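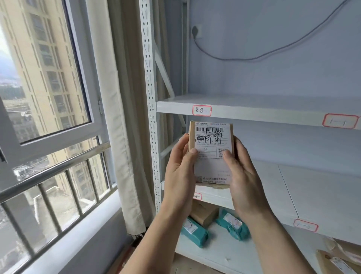
Parcel held label out at the rack, shelves 1-1 and 1-2.

Pamel perception and planning, working meeting
Minutes, October

Present: perception, planning, tooling. Apologies from Skudell.

1. Minutes of the last meeting
Accepted with one correction. The timeout in the Gruvon planner is 200 ms, not 2 s.

2. Label reader
The reader picks up the shipping barcode well but still mixes up the shelf tags and the parcel label when both are in view. Handwriting over the printed text makes it worse. Agreed to run the shelf tag detector first and mask those regions before the parcel label is read. Kasprzak build 61 has the mask step behind a flag. Tooling will turn it on by default in the next build.

3. Box pose on the floor 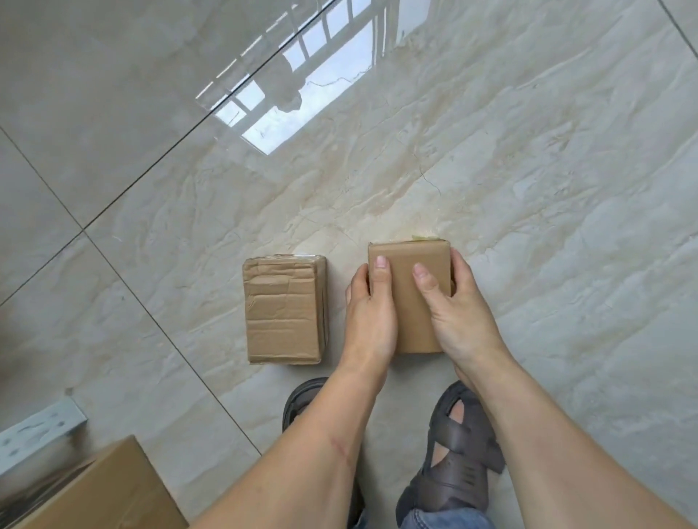
Pose estimation on shiny floors took up most of the discussion. The depth map breaks up where the tiles reflect the window, and the filter then drops good points along with the bad ones. Two small boxes standing close together are a second problem, with only a narrow gap of floor between them, and the creased top on the left one does not fit the flat plane model. Perception proposed fitting the side edges first and treating the top as a loose constraint. Planning asked for a confidence value per face so the grasp planner can choose a side. Agreed. The interface change goes into the shared message file before any code is merged.

4. Replay tool
Playback drifts against the joint log on long recordings. The cause is the resampler. A fix is in review. Until then, keep replays to 6 minutes or less.

5. Actions
Perception: edge-first fit on a branch, with results on the existing floor set.
Planning: draft the per-face confidence field and send it to Skudell for comment.
Tooling: mask flag on by default, resampler fix merged.

6. Any other business
Test set naming held over to the next meeting.

Meeting closed at 3:40 pm.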